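Ticket: On This Day feed showing entries under the wrong date
Product: Rirkska calendar module
Site: Clotden District Historical Society
Opened: 4/12/26
Reported by: Hjalti Þrastardóttir
Priority: Normal
Status: Resolved, monitoring

Original report

Our On This Day page is publishing entries a day early, but only some of them. The opening of the Juhl Theatre came up this morning and it belongs to tomorrow. The Saratach bridge entry was correct. I have checked the source spreadsheet and both dates are right in there.

There is a second problem which may be related. On entries with a portrait, the caption prints twice in a row with a gap between. Readers have started writing in about the theatre date. The local radio station reads from this page at breakfast, so the mistake has gone to air as well.

I have not changed any settings. The last thing I did was upload the December entries.

Support reply

Thanks for the detail. Could you please send the export of the December entries and let us know which time zone is selected under Site, Regional? Please also tell us if the wrong entries were typed in by hand or came in through the upload.

Reporter

Export attached. The time zone is set to our local one. All the wrong entries came through the upload. The ones I typed in myself are fine, and the bridge was one of those.

Support reply

We can reproduce this on a test copy. The importer is storing each uploaded date as midnight universal time, and the public page then converts it to local time, which pushes it back to the previous day. Entries typed into the editor are stored as a plain day and month with no time attached, so nothing gets converted.

In your database 103 entries carry a time when they shouldn't. Older uploads were not affected. They went in before the importer was changed in version 5.

Please don't edit the dates by hand for now. If you shift them forward a day, they will be wrong again once the correction runs.

Reporter

Understood. I had already moved the theatre one forward and have put it back. What should I do about tomorrow's page? It has the birth of a silent film actress from Clotden on it, and her family will be looking.

Support reply

Open that entry in the editor, delete the date, save, then type the date back in and save again. That clears the stored time for the single entry and it will be skipped by the correction.

Reporter

Done, and it shows properly in preview. The caption is still doubled.

Support reply

The doubled caption is a separate fault. Your theme prints the caption from the picture's own description field, and the calendar module prints it again from the entry. Turn off "Show caption in listing" under Calendar, Display. Leave the theme setting alone or you will lose captions on your other pages.

Reporter

That fixed it on the main page. The emailed version still has both.

Support reply

The email is built from a cached copy. Go to Tools, Cache and rebuild the newsletter templates. It can't be done while a mailing is queued, so check the queue first.

Reporter

Queue was empty. Rebuilt, sent a test to myself, one caption only.

Support reply

The date correction has now been run on your site. All 103 entries have been converted to day and month only, and a backup was taken beforehand. During the run we noticed that 2 entries had text over the 2000 character limit, and the importer had trimmed the endings without a warning. They are the flood entry and the one for the first councillors' meeting. The full text is still in your spreadsheet, so you can paste it in again in shortened form.

Reporter

I have gone through the whole month in preview and the dates match the spreadsheet. The flood entry is shortened and back up. I'm still working on the councillors one, as the names at the end are the part people search for. I may split it over two entries on the same day if the module allows it.

Support reply

It does. Entries on the same day are listed by year, then by title. If both parts have the same year, start the titles so that they sort in the order you want.

Internal note

Importer fix is merged and goes out with the next release. A warning for over-length text has been logged separately. Leave this ticket in monitoring until the reporter has uploaded the next batch, then check the stored dates and close.
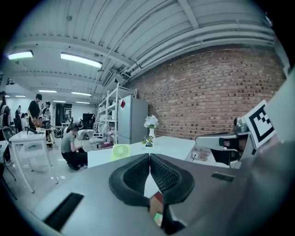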